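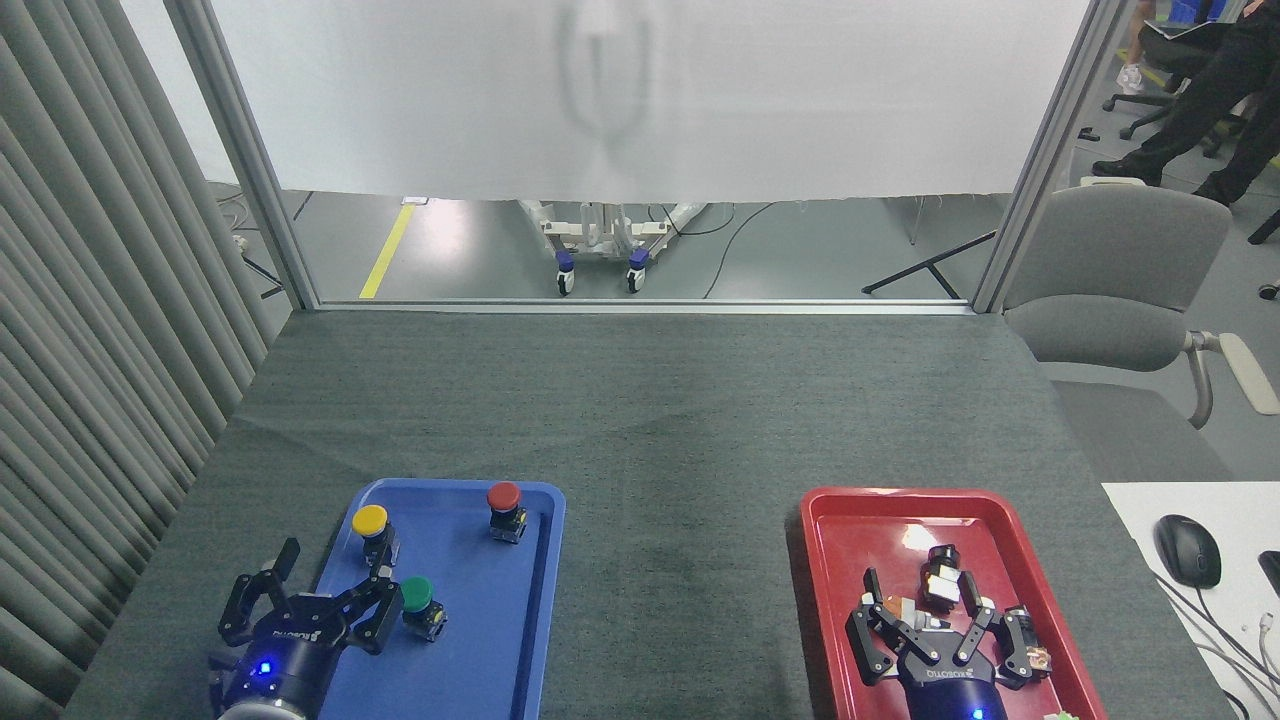

Section 4: Setting up your author page

Your Mukside account comes with a public author page, and this is the fun part! By the end of this section readers will be able to find your books, read a sample chapter and sign up for your news. Have your biography and your cover files handy before you start.

1. Log in and choose Pages, then Author Page. The page stays hidden until you reach step 8, so feel free to play with it.

2. Type your pen name in the Display Name box exactly as it's printed on your covers. If you write under more than one name, finish this page first and then see Section 6 (yes, you can link them together).

3. Paste your biography into the Short Bio box. The limit is 800 characters, counting spaces. Third person reads best here: "Iida Koivisto writes ghost stories set on ferries" tells a new reader plenty in one line.

4. Click Add Book. Enter the title, publisher and month of publication, then upload the cover.

Note: For a book that isn't out yet, tick Forthcoming. The page will show "Coming in March" or whichever month you picked, and it switches over by itself when the month arrives.

5. Drag your books into the order you'd like. The top 2 appear in large format, so put your newest novel there – and maybe an old favorite next to it!

6. If your books belong to a series, open Series and give it a name. Fouad Tannous, who tested this guide for us, has his Jaralum novels and his Semaan novellas as separate series, and each one gets its own reading order. It looks great with even three or four titles.

7. Add a sample under Extracts. Plain text works best. Italics carry over from most word processors, but footnotes don't, so check those by eye.

Caution: Post only what your contract allows. Many publishers set a limit on free extracts, and once a chapter is live, search engines may keep a copy after you take it down.

8. Click Preview, read everything through once on your phone, then click Publish. Changes show up within 60 seconds.

Caution: Changing your pen name after publishing also changes your web address. Old links will stop working, including any printed in the back of your books.

To add a newsletter sign-up form, go on to Section 5.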